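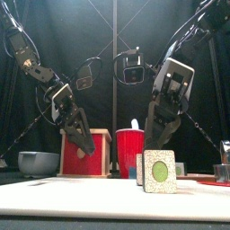 Recording demonstrations on the two-arm table

This page covers one recording session by remote control, from startup to saved episodes. It assumes that both arms are calibrated and that you can already drive them with the leader handles.

Before you start

Home both arms and wait for the status line to read READY on left and right. Open all camera views, overhead and wrist. Each view must update when you wave a hand through it. If a wrist view freezes, reseat its connector at the camera end and restart the recorder. Restarting the arms is not necessary.

Set up the table from the layout sheet for the task. The bowl, the box, the cup and the coasters go back to their marks after every episode unless the sheet calls for random placement. Coasters start on edge.

Recording an episode

1. Bring both grippers above the objects, fingers open, touching nothing.
2. Press the left pedal. The timer starts at the tone.
3. Move at an even speed. Long pauses are learned along with everything else.
4. Use one arm at a time unless the task is a handover. Park the idle arm high enough that its wrist camera still sees the table.
5. Close the gripper fully before lifting. A half-closed grip on a coaster will slip.
6. Return both arms to the raised position and press the left pedal again. 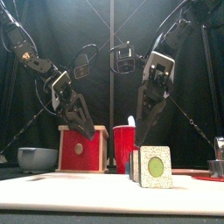
The right pedal discards the episode. Use it if you knock over an object the task does not involve, if the two grippers touch, or if you reach over the table during recording. A missed grasp that you correct in one try can stay in. Mark it R in the log.

Stop after 58 episodes or when the operator changes, whichever is first. Run the checker before you leave the station. It compares frame counts across cameras and rejects any episode with more than nine dropped frames. Rejected episodes are moved to a side folder and are not deleted.

For tasks away from the table, such as hooks on the wall, approach slowly. Dark fabric against a dark hook gives the wrist camera very little contrast, and straps can fill the lower half of the view. Check depth from the side before you close the fingers.
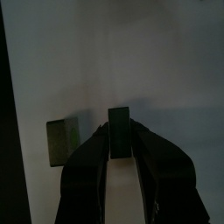
Drulenthorpe, Thursday, July 29, 2021

Changes to this page: the episode limit was 200 and is now as given above. Mervin Lachance added the rule for R entries. Older logs without the mark do not need to be redone.

Questions about the checker go to Archie Mowat.

Contact | © 2021 Dirkix | Back to top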